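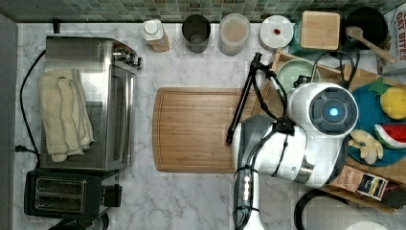
*The arm over the cutting board at the kitchen cell, Deseck, Skonville site.*

Visit report, 02/08/2023
Written up by Afonso Figueiredo for the maintenance group

I went to Deseck to see how they set up and look after their kitchen cell. Peiyu Liao runs the cell and gave most of the tour. Zhuoran Cao handles mechanical upkeep and took me through the service log. The cell is called Yan on the door and in the log, so I use that name below.

**Layout**

Yan is built on a marble-patterned counter with a mosaic tile backsplash. The props are ordinary kitchen goods mixed with toy food. A toaster oven, a toaster, canisters, a cutting board and a tray share the counter with the arm, and the clearances are tighter than anything we run. Peiyu's view is that a cleared bench hides reach problems until late, so the clutter stays during checkout.

The arm has a blue light ring at one of its joints. Operators are told to read the controller state from the screen and to treat the ring as a secondary cue. I asked for this to be copied into our own sheet, where we currently have it the other way around.

**Startup check**

The check has 12 steps and is done with the written card in hand. The ones that differ from ours:

- Cables are checked by moving the arm slowly through its full working range before any task is loaded. The operator watches the loops for snagging and stops if one goes tight.
- Straps are checked by hand for slip. A strap that has moved is taken off and refitted. They do not push it back into position.
- The reference pose is taken over the cutting board. Zhuoran measures the tip position against a printed template and writes the offset in the log, even when it is zero.
- Counter items are compared with a layout sheet. Anything with a handle gets its own line.

The last item came out of a fault in June. The arm stopped on a force limit at cycle 583 of a long run, and the joint was suspected first. Zhuoran pulled the cover, found nothing wrong, and closed it up again. The contact had been with a utensil handle that was standing higher than the model allowed. The handle lines went onto the sheet the same day, and the joint inspection was kept in the log as a false lead.

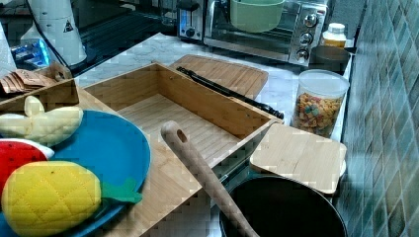
*Counter props at Yan: bamboo box, tongs, pan with spatula, plush food on the blue plate.*

**Props and wear**

I had expected the props to be an afterthought. They are logged like tooling. Plush and hard toy food are kept on separate lines because they load the fingers differently, and the grip force limit is set per item. The quilted surface on the plush pineapple gives a better hold than the smoother pieces, according to Xiaoyan Cai, who tunes the grip settings. Bamboo items are checked for raised edges and splinters. Long items such as the tongs and the spatula are the usual source of unplanned contact, and the planner keeps extra margin over them.

Cleaning is done with power off and the arm parked. The joint housings get a damp cloth and no spray. Crumbs and powder are kept off the column with a hand vacuum - compressed air is banned near the joints.

**Service interval**

Fasteners at the base are torque-checked every 16 operating days. Cables are replaced on condition. The oldest cable set came off at 878 hours with jacket wear at the second loop, and Weidong Su has since lengthened that loop and moved the tie point. He showed me the old set. The wear was on one side only, which fits his explanation that the cable was rubbing on the housing at full extension.

The log is kept in Orar, with a paper copy at the cell. The paper copy was two entries behind on the day I visited. Peiyu said this is common at shift change.

**To follow up**

1. Get the printed template file from Zhuoran and check whether it scales to our board.
2. Add the slow cable pass to our startup card, before task load.
3. Ask Weidong for the new tie point dimension. He gave it to me verbally and I want it on a drawing.
4. Find out whether the per-item force limits can be exported. Xiaoyan thought so but had not tried it.
5. Correct the light ring wording on our operator sheet.

I did not see a joint swap. The procedure is written up, and Zhuoran will send it once the torque table has been checked.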